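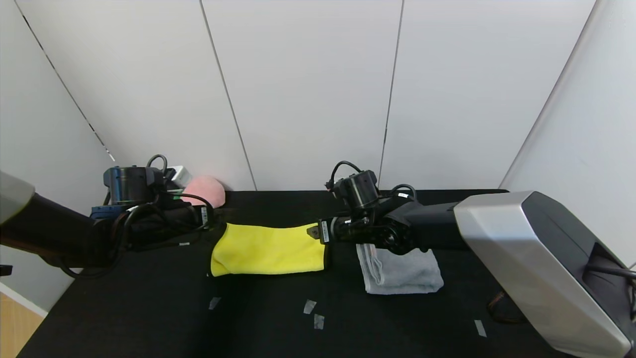
Help > Laundry and Linens > Folding and storing cleaning cloths

Folding and storing cleaning cloths: common questions

By Janelle Agbayani
March

These are the questions the Saludo shop gets most often about microfiber cloths and small towels after people bring them home. For sheets and bath towels, see the linens page.

Does it matter how I fold a microfiber cloth?

It matters for storage and for how many clean sides you get. Fold the cloth in half, then in half again. With a square cloth that gives you a pad about the size of your hand with eight faces to wipe with. When one face is dirty, turn to the next one, then refold so the inside faces come out. A cloth that is only folded once gives you four.

How do I get the edges to line up?

Work on a flat table with nothing else on it. Lay the cloth out, smooth it from the center to the corners with your palm, and bring the short end over first. Hold the two corners of the end you are moving and leave the other end alone until the first fold is down. Most crooked folds start with a wrinkle that was already there.

Microfiber grips itself. If the fold lands in the wrong place, lift the whole end and set it down again. Dragging it across the lower layer only bunches it up.

My cloth has gone long on one side. Can I square it up?

Sometimes. Cloths stretch when they are wrung hard in the same direction every time. Wash it, pull it gently across the short direction while it is damp, and dry it flat. If it still comes out long, fold it in thirds the long way and then in half, and store it with others that fold the same.

Can I fold cotton hand towels the same way?

Yes, but they end up thicker. A cotton towel folded in quarters takes up a lot of drawer. If the drawer is shallow, fold the towel in thirds lengthwise and then roll it.

Should microfiber and cotton be kept together?

Keep them in separate stacks, and wash them separately too. Cotton sheds lint and microfiber picks it up. Once lint is in the cloth it shows up on glass and dark furniture. If you only run one small load a week, put the microfiber in a zippered mesh bag and tie the cotton in with something else.

What about fabric softener and dryer sheets?

Leave both out for microfiber. They coat the fibers and the cloth stops picking up water. If you have already used softener, wash the cloths twice in warm water with plain detergent and no additives. Dry on low or hang them up.

How should I color code the cloths?

Any system works if everyone in the house knows it. We suggest yellow for kitchen counters and tables, gray for floors and anything outdoors, and a third color for the bathroom. Write it on a card inside the cabinet door.

Which bin do the cloths fit in?

The Stalholm 710 holds cloths folded in quarters and standing on edge. The Stalholm 920 is the deeper one and takes hand towels as well. Both fit the Polgate shelf. The old Herier baskets are discontinued, but lids are still available under part number 2107.

Is it better to stack cloths or stand them up?

Standing them on edge lets you pull one out without disturbing the rest. Stacking is fine on an open shelf. Put the clean ones at the bottom of the stack so the same two or three do not get all the wear.

Can I put cloths away slightly damp?

No. Folded layers hold moisture and the cloth will smell sour within a day or so. Hang it over a rail until it is dry all the way through, including the hem.

When should I throw one out?

When it feels stiff after a softener-free wash, when it leaves streaks on clean glass, or when the edge has started to unravel. Old ones are still good for bike chains and paint drips.

Can I return cloths that have been washed?

Washed cloths can be exchanged for a stitching fault only. Bring the receipt to the Saludo counter before 5 p.m.

Last updated: March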